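8/7/23 - Rono bench

Second tower from the Hinds batch, lid off, on its side. Job today is the CPU, a Xeon E5-1650.

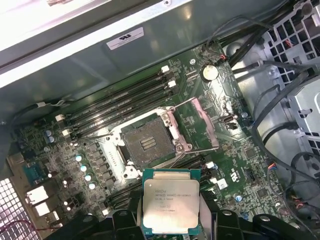 Paste is the Brerarov tube, 11 left in the box. Torque driver needs its check before Zustudholm want the log.
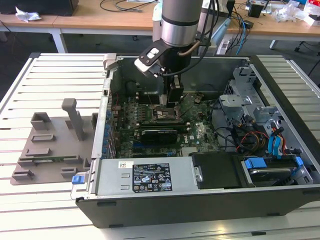
Drives next. The Hinds sheet asks for serials before anything goes back in store. The cage has two caddies with blue latches, to the right of the power supply - label both before pulling. Cable ties are in drawer 68.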